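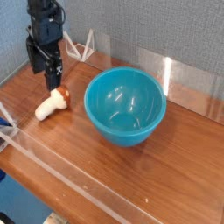
Seta de peluche y cuenco turquesa, mesa de clasificación.

Informe de avance para la Fundación Hevberg
Proyecto Kinyua: juego de guardar y ordenar para aulas infantiles

Estado general

¡Seguimos con muchas ganas y con el calendario a salvo! Desde el informe anterior hemos cerrado la elección de piezas blandas y el recipiente principal, que era lo que más nos frenaba. Nos quedamos con el cuenco turquesa: es hondo, de boca redonda, y el color destaca muchísimo sobre la madera (en la sala de Grellevon lo vimos enseguida, al ponerlo junto a los candidatos más claros). La seta de peluche, con su pie crema y su sombrero marrón, se ha ganado un sitio fijo en el surtido.

Trabajo con el surtido

La actividad básica es muy sencilla: dejar una pieza en la mesa, llevarla al cuenco y volver a sacarla. Nos interesa que funcione también con más de una pieza dentro, porque ahí los niños empiezan a comparar formas y tamaños
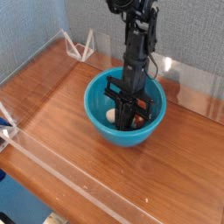 y a decidir cuál cogen primero. De ahí ha salido la nueva ficha para el profesorado, con 2 variantes: una con la seta sola y otra con piezas mezcladas, de tonos claros y rojizos. La segunda da mucho más juego, aunque pide un poco más de tiempo y habrá que revisar el texto – la primera redacción nos quedó larga.

El taller Jonska ya tiene los patrones definitivos de la seta. Hemos pedido un pespunte más firme en la unión del pie con el sombrero y esperamos las muestras en julio.

Gasto del periodo

Telas, relleno y patrones: 2690 euros.
Cuencos y cajas de almacenaje: unos 2000 euros, a falta de la última factura.
Las dos partidas están dentro de lo aprobado y no pedimos ningún cambio.
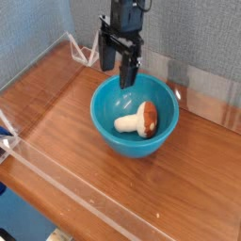 Próximos pasos

Revisar las muestras de Jonska y dar el visto bueno a la costura.
Acortar la ficha y enviarla a la Fundación para comentarios.
Elegir la caja en la que viajará cada juego. El cuenco ocupa bastante y nos gustaría que las piezas fueran dentro, así que agradeceríamos saber si Hevberg mantiene las medidas de envío del año pasado.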